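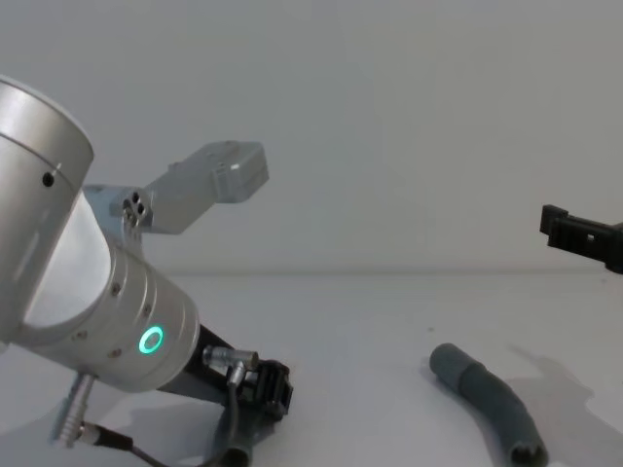
Figure 6.1 A robot arm with a black gripper over a work table. A grey foam tube lies on the white surface beside it, and the gripper of a second arm reaches in from the right.

Chapter 6
When the Work Changes Hands

Sismont makes padding and pipe covers for the building trade. For most of its history the packing room ran on people standing at long tables. They picked up a foam piece, checked it for tears, turned it the right way round and put it in a carton. A good packer could do 600 pieces in a shift. The work was light, but it was done standing up, and the same few movements were repeated all day.

In March the firm put its first pair of robot arms into the room. The managers had expected the main questions to be about speed and cost. Most of the questions they got from staff were about other things. Who would be moved, and where? Would the pay grade stay the same? If an arm dropped a piece, whose mistake was it?

This chapter is about questions of that kind. Chapter 5 dealt with how a firm decides whether a machine is worth buying. We now look at what happens to the jobs around the machine once it has arrived.

Tasks and jobs

It is common to hear that a robot has "taken a job". In practice a machine takes over tasks, and a job is usually made up of many tasks. When the packers at Sismont were asked to write down everything they did in a normal shift, the combined list came to 41 items. Picking up and placing foam pieces was one of them. Others included taping cartons, changing labels, telling the cutting room when an edge was coming out rough, training new starters and sweeping up.

The arms were given the picking and placing. That single task had filled over half of the working day, so its removal changed the job a great deal, even though most of the list was left untouched. Some of the remaining tasks grew. Packers now spent more time on labels and on faults. New tasks were added too, such as clearing a stopped arm and writing down why it had stopped.

Heidrun Wieser had been a packer for many years when the arms came in. She was offered a place as a cell operator, looking after one pair of arms. In an interview for this book she described the change in this way: "I used to know how the day was going by my hands. Now I know it by watching. I'm less sore when I get home, but I'm more tired in the head."

Her remark points to something that comes up often in studies of this kind. Physical effort goes down and the need for attention goes up. Whether the new job is better depends on the person, the length of the shift and how often the machine needs help.

Soft and awkward things

Foam is harder for a machine to handle than it looks. It bends and it squashes, and two pieces of the same length may not lie on a table in the same way. A person adjusts to this without thinking. A gripper has to be set up for it, and the settings that suit one product may not suit the next.

At Sismont this meant that the packers' knowledge was needed after all. Trinidad Lumanlan, the engineer in charge of the project, had planned for 2 days of setting up with the supplier, Irkar. When the longer tubes kept slipping she asked the packers to show her where they held them and how hard. The settings were changed to match -- and the packers asked, quite reasonably, whether they would be paid for this advice. Section 6.3 returns to that point.

What you will study in this chapter

Section 6.1 explains how to break a job down into tasks. Section 6.2 looks at skills that are lost, kept or gained when a task is automated. Section 6.3 covers pay, grading and consultation, and compares Sismont with Chauke, a larger firm where the staff were told of the change only after the contract had been signed. Section 6.4 deals with safety and with the rules for working near moving arms.

Key terms: task, job, cell operator, consultation, regrading.

Before you read on

Think of a job you have done or have watched someone else do. Write down every task in it, including the small ones. Mark the tasks you would be glad to hand to a machine, and keep your list, as you will need it for the activity at the end of Section 6.1.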